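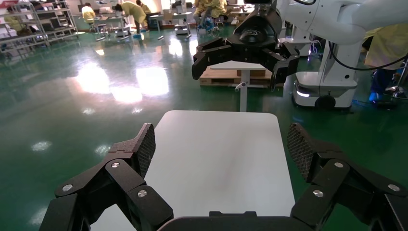 Parcels to family abroad — how do you pack yours?

hazelmoor
February 25, 2019
Evening all. I'm sending a box of jam and knitted things to my sister in Lorno, and the last one turned up with two jars smashed and blackcurrant all through a cardigan. I'd love to hear how the rest of you do it, as I'm clearly doing something wrong!

Nelu Lazăr
Oh, you poor thing, and the cardigan too. My mother posts to me from Bucur every August and she swears by socks — one jar in each, then towels stuffed in until nothing rattles. In all these years we've lost one jar of plums, and I still think about it.

pintofmild
Sorry Nelu, I can't agree about socks. They squash flat by the second depot. Scrunched newspaper, and plenty of it, and a fresh box every time. 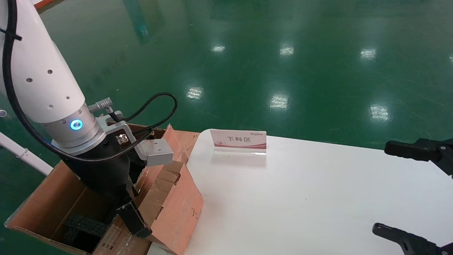 Cardboard box, top still open.

Nelu Lazăr
Well, you haven't met my mother's socks! They're the thick hiking sort (and I get to keep them afterwards, so it's a present twice over).

tilly_604
I'm with pintofmild on the new box, but do put the jars in freezer bags as well, love. Then if one goes, the knitting's safe. I paid Ostar an extra 2 pounds for a fragile sticker once and I can't say it made a blind bit of difference.

hazelmoor
Thank you, all of you. Freezer bags and socks it is — and I'll squeeze some newspaper in the corners to keep the peace.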